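A Household Robot on the Syllabus

At Rultel Community College, the practical robotics course meets on Friday afternoons in a second-floor computer laboratory. Twenty-one students are enrolled this term, most of them in the second year of the automation technology program. The robot they operate has two arms, and it exists only in software. So does the furnished room in which it works.

The course was introduced in September by Nayara Quintana, who teaches control systems at the college and had for several years run a more conventional class built around a single industrial arm. That class remains on the schedule. Its difficulty, in her view, was one of access. Students waited a long time for a short turn at the equipment, and a good part of each turn went to safety checks and recovery from small errors.

"A student should be able to make the same mistake ten times in an afternoon and look at it carefully each time," Quintana said. "With one machine and a full class, that was not possible."

The simulated course is organized around a platform the college calls Drusura, assembled by faculty and former students over two academic years. Each team receives a copy of the same room and the same robot. Teams are responsible for the programs that move the arms, for the written plan that precedes each session, and for a log in which every attempt is recorded along with its outcome. The log counts for half of the final grade.

Household tasks were chosen deliberately. Graduates of the program have traditionally gone to packaging plants and warehouses, where objects arrive in known positions and in known shapes. A kitchen or living room offers no such regularity. Objects differ in size and firmness, they stand close to one another, and strong light from a window may cover half of a work surface in shadow. Students who have learned to rely on fixed coordinates must learn to work from the robot's own views.

For this reason, the first weeks of the course involve very little grasping. Teams are asked to position the arms, collect views and explain in writing what each view contains. Instructors return the written explanations with comments, and a team may not proceed to manipulation until its explanations are accepted. Several students described this stage as the slowest part of the term. Gleice Batista, a second-year student who leads one of the teams, said that it had also changed how she approached the later work.

"I wanted to pick something up on the first day," she said. "Then I read my own notes back and saw that I had called two different things by the same name. The program would have done the same."

Views from a single session show the material with which the teams work.

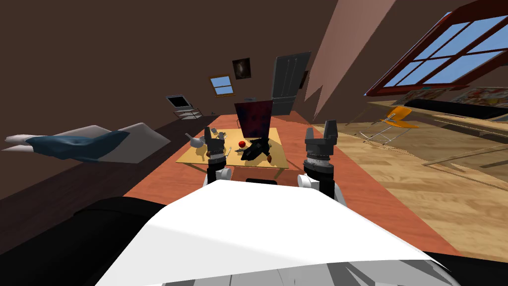
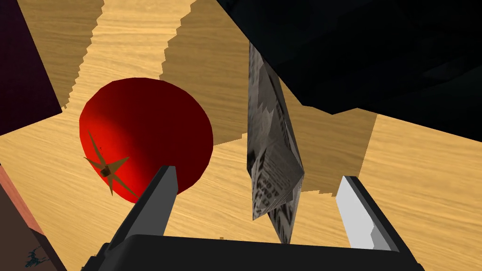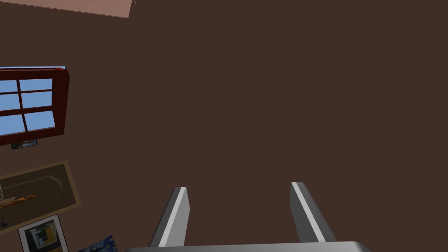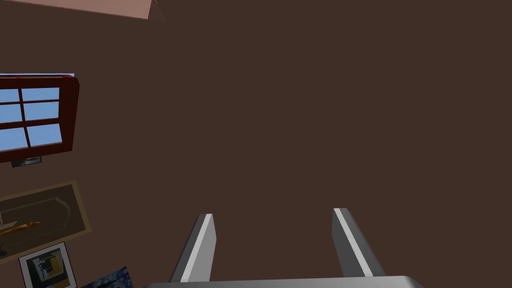 From Observation to Grasp

Once its written explanations have been approved, a team begins the manipulation unit. The sequence is fixed. The first exercise requires the gripper to approach an object and withdraw without touching it. The second adds contact, and the third requires a lift. Fruit and tableware are used throughout, together with objects of irregular outline, for which students must justify their choice of approach angle before running the program.

The relation between the two fingers and the object receives particular attention. A common error among beginners is to treat the gripper as a single point and to forget the width of the open fingers. A path that is correct for the intended object may bring a finger against its neighbor. Students are required to sketch the approach from above, with the fingers drawn to scale, and to submit the sketch with their plan.

Views that contain little useful information are studied as well. When a gripper is directed toward a bare stretch of wall, the program has few features from which to judge position, and a picture frame or the corner of a window may be all that is available. Students compare closely similar views and are asked to state which differences matter for the task and which do not. Quintana considers this one of the more valuable exercises of the term. It is also, by her account, the one most often submitted late.

Tilt presents a further difficulty. A view taken from a moving arm seldom shows the room level, and programs written on the assumption of a horizontal table edge tend to fail early. The laboratory handbook devotes its longest chapter to the subject.

The Rocha Assessment

The term closes with the Rocha Assessment, named for the campus building in which the laboratory is located. Each team is given 25 minutes to complete a table-clearing task in a room whose arrangement has been altered since the last practice session. Points are awarded for objects moved and deducted for unintended contact. A team may stop the robot at any time and revise its program, although the clock continues to run.

The team logs are opened to the whole class beforehand. This term they hold 293 recorded attempts, a figure that includes unsuccessful runs. Students are encouraged to read the work of other teams, and those who adopt another team's method must credit it in their final report. According to Quintana, the practice has reduced duplication of effort and has improved the quality of the written entries, which are now prepared with readers in mind.

Batista's team has revised its approach program twice and plans a third revision before the assessment. The earlier versions moved both arms at once. The current version holds one arm still while the other works, a slower method that the team adopted after reviewing its own record of collisions.

Plans for the Coming Year

The college intends to offer the course to first-year students in a shorter form. A second simulated room, to be known as Wometti, is in preparation and will include more storage furniture, so that tasks may involve opening and closing as well as lifting. Faculty members are also reviewing whether the industrial arm class and the simulated course should share a final report, allowing students enrolled in both to compare the behavior of a program in the two settings.

Enrollment for next term will be limited by the number of workstations in the laboratory. Students who have completed the introductory programming sequence may apply through the automation technology office, and a short written statement is required with each application.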